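Repair and Reuse of Old Office Desktops: Project Report

Group 2, Practical Course in Computer Hardware
Students: Marichka Bilyk, Ehsan Esfahani, Arūnas Ramanauskas
Course teacher: Phyllis Bickerstaff
Submitted: 2022-05-27

1. Introduction

Our school received a number of used desktop computers from the company Grornwood, which changed its office equipment in December. The computers were standing in the storage room and for some months they were not used. In our practical course each group had to choose one task connected with these machines. Our group chose the inside of the case: the power supply, the connectors, the memory and the cleaning. Another group worked with the software and their results are in their own report.

The aim of our project was to learn how a desktop tower is built, to write a short procedure for checking it, and to prepare the machines so that the Pudorier reading club can use them. The club needs computers only for simple work, such as writing texts and looking at web pages.

We had a budget of 200 dollars for the whole project. From this money we bought memory modules, cleaning material and one connector tester.

2. Division of work

Marichka Bilyk wrote the checking procedure and kept the notebook. Ehsan Esfahani was responsible for the power supply and the cables. Arūnas Ramanauskas worked on memory and cooling. The writing of this report was shared, so the style is maybe not the same in all sections. We apologize for this.

3. Safety

Before the case is opened, the power cord must be pulled out. After this we press the power button for a few seconds and wait. This was new for two of us, we thought that switching off is enough. The power supply itself is never opened. Our teacher repeated this rule many times and we repeat it too: the capacitors inside can keep a dangerous charge even when the cord is out.

We also touched the bare metal of the case before touching a board. Wrist straps were available, but the clip of one strap was broken and we had to share the other.

4. Procedure

We wrote the procedure first from the textbook and then corrected it after the first machine. The final version is the following.

Step 1. Write the number of the machine in the notebook. Remove the side panel and put the screws in the small cup.
Step 2. Look inside without touching. Write down dust, loose cables and any capacitor with a swollen top.
Step 3. Read the label of the power supply and copy the output values.
Step 4. Check each connector. It should sit straight and should not move when it is touched lightly.
Step 5. Open the latches of the memory slots, take out the modules and clean the contacts with a dry cloth.
Step 6. Blow out the dust with compressed air. Hold the fan with a finger so that it does not spin.
Step 7. Put the modules back until the latches close — the sound is quite clear.
Step 8. Connect the power and start the machine with the panel open. Listen to the fan.

In the first version, steps 6 and 7 were in the opposite order. We changed it when we noticed that dust went into the slots from other places in the case, and with a module inside it was more difficult to get it out.

5. Results

With most of the machines we had no serious difficulty. The usual problem was dust, especially in the cooler of the processor. On one machine the display stayed black and we lost almost a whole afternoon on it. We exchanged the memory, then the cable of the monitor, then the monitor. At the end Ehsan found that the small processor power plug was not pushed in completely. After this we moved the checking of connectors to an earlier place in the procedure.

The connectors were for us the most difficult part. The pins are thin and in a tower there is not much space for the hand, because the power supply and the drive cage are close to each other. It helps to put the case on its side and to bring a lamp from above. It also helps to make a photo of the cables before something is unplugged. We did not do this for the first machine and then we needed the service manual to put the front panel cable back.

The memory was easier. We bought used modules from the shop Dramitz and tested them for one night each. One module gave errors and the shop changed it without discussion.

The fans were a small surprise for Arūnas. He had planned to replace all of them, but after cleaning they were quiet enough, and this money stayed in the budget.
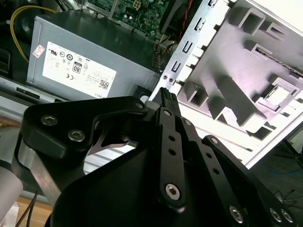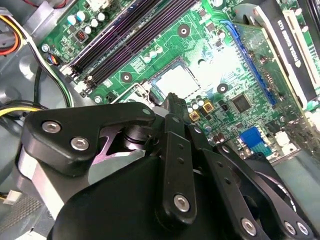
Figure 1 (first photo): Power supply with its label, and a small black connector in front. Figure 2 (second photo): Motherboard with four memory slots and their white latches.

6. What we would do differently

We would label the cables with paper tape from the beginning. We would also order the modules earlier, the delivery took longer than we had planned. The notebook should have one page for each machine — we wrote by date and later it was hard to find the history of one computer.

7. Thanks

We thank Soudabeh Bahrami for lending us her tools and for reading the first version of this text.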